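Textile Care and Fiber Behavior
Handout 5: Why Knits Change Size
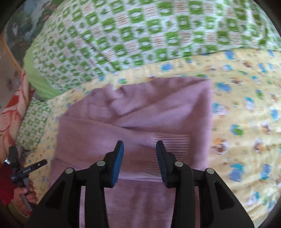 Võ

Scope

These notes cover dimensional change in weft-knitted fabrics during laundering and drying. Woven fabrics were treated in Handout 4 and are mentioned only for comparison. The reading is the Inisex course pack, the section on loop geometry. Skip the part on warp knits.

1. Loop structure

A weft knit is built from one yarn running crosswise, bent into loops that hang from the row before. A horizontal row is a course. A vertical column is a wale. In a woven cloth the yarns lie nearly straight, and most stretch has to come from the yarn itself. In a knit the loop can change shape without any change in yarn length. Pull along the width and the loop opens sideways while the fabric gets shorter. Pull along the length and the reverse happens.

Stitch length is the amount of yarn in one loop. For a given yarn it largely sets the size of the fabric at rest. Two panels with the same stitch count and different stitch lengths will not finish at the same size.

2. Relaxation shrinkage

Knitting puts the yarn under tension, and so does winding the finished cloth. Some of that strain stays in the fabric. Water swells the fibers and lets the yarns slide at the crossing points, and the loops move toward their lowest-energy shape. Most of the change appears in the first wash. Cotton single jersey usually loses more in length than in width, and may even gain in width.

Relaxation shrinkage can be partly undone by stretching the damp piece to size and drying it flat. It returns at the next wetting.

3. Felting shrinkage

Wool and other animal hair fibers have surface scales that point toward the tip. Friction is lower in one direction than in the other, so agitation in water makes the fibers creep toward their root ends and tangle. Felting needs moisture and movement together. Heat and alkali speed it up. Soaking alone does little.

Felting is not reversible in any useful sense. Chlorine treatment or a thin resin coating on the fiber reduces it — see the Skisari finishing notes on the shelf in the lab.

4. Growth

A wet knit is heavy. Hung from a line, it carries its own water, and the upper courses carry the most. Viscose is the worst case, being weaker wet than dry. Dry such pieces flat and turn them once.

5. Measuring change

Mark the specimen before washing, well away from the edges. Condition at 21 °C until the mass is steady. Lay it on a smooth surface without tension, smooth out creases by hand, and measure between marks along the wales and along the courses. Report the two directions separately:

change (%) = 100 × (final − original) / original

A negative value is shrinkage. Do not average length and width.

Lab work uses the Stusumeck bench sheets. Enter raw readings in millimeters and leave the percentage column blank until all readings are in.

Revised 2018-07-23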